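Caring for a Shared Wooden Worktable

7 November 2024
By Nobuhle Mtshali, Workshop Services, Mabaso
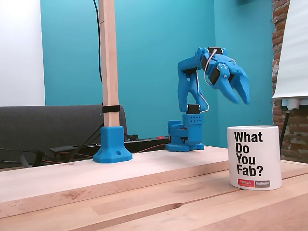 A plank worktable with a "What Do You Fab?" mug near its right edge.

This guide sets out the procedure for cleaning, spot-treating and re-oiling the wooden worktables in the Mabaso shared rooms. It applies to all tables with an oiled plank top. It does not apply to painted benches or to the steel tables in the wash area, which are covered by a separate sheet.

Members may carry out the weekly cleaning without supervision. Stain removal and oiling should be arranged in advance with Sibusiso Buthelezi at the workshop desk, so that the table can be taken out of the booking calendar until the finish has cured.

Materials

- Soft hand brush and a vacuum with a narrow nozzle
- Two lint-free cotton cloths
- Mild dish soap and lukewarm water
- Sanding block with 180-grit and 240-grit paper
- Vustex clear hardwax oil (kept in the metal cabinet)
- Nitrile gloves
- Wooden skewer or plastic scraper

Weekly cleaning

1. Remove cups, hand tools and other portable items. Posts and equipment that are fixed in position may remain, but the wood next to their bases must still be wiped.

2. Brush the surface in the direction of the planks. Brushing across the grain pushes dust into the joints.

3. Clean out any groove or gap between the boards. A long recess near the front of a table collects filings, crumbs and thread ends. Loosen packed material with the skewer, then vacuum it out. Metal scrapers and knife blades are not permitted for this step.

4. Add a few drops of soap to the water and wring the cloth until it no longer drips. Wipe one board at a time, finishing with the front board, which receives the most wear from sleeves and cups.

5. Dry the table immediately with the second cloth. Water must not be left standing in the groove.

Treating small marks

Pale wood shows color readily, and small reddish marks such as the one toward the back of the table are best dealt with early. The source of a mark is often unknown, and treatment should therefore begin with the gentlest method.

1. Wipe the mark with warm soapy water and let the area dry completely.

2. If the mark remains, rub it lightly along the grain with 240-grit paper. Check after every few strokes.

3. For a deeper mark, use 180-grit paper and finish with 240-grit. Feather the sanding outward by the width of a hand to avoid leaving a visible hollow.

4. Remove all dust before applying oil.

Bleach and solvent cleaners are not to be used on these tables. If a mark is still visible after sanding, leave it and report it to the desk. A faint stain is preferable to an uneven board – several tabletops have been thinned noticeably by repeated sanding in one place.

Oiling

1. Confirm that the wood is dry and that the room can be ventilated.

2. Wearing gloves, apply a very small amount of oil with a cotton cloth. Work along the full length of each plank and keep a damp edge.

3. Wait 9 minutes, then wipe off all excess. Pay particular attention to the groove, where oil will pool and turn sticky.

4. Leave the table unused overnight. Apply a second thin coat the next day if the surface looks dull or patchy.

5. Lay used cloths flat outdoors to dry, or place them in the water-filled metal bin. Oily cloths can ignite without a flame and must never be folded or put in the general waste.

The finish may be dry to the touch the next morning but requires several days to harden fully. Hot drinks should be kept off the table during this period.

Cups and drinks

Drinks are permitted at the worktables unless a sign states otherwise. Cups should stand flat on a single board, well back from the edge and clear of any joint. Please use a coaster on recently oiled wood. Spills are to be wiped up at once by the person using the table, and cups returned to the kitchen at the end of each booking.

Reporting damage

Splits, lifted boards and loose fittings should be reported to Faith Chege at the workshop desk. Please give the table number and mark the affected spot with low-tack tape. Members should not attempt to glue or screw boards themselves – the planks move with the seasons, and a rigid repair may cause a second split farther along.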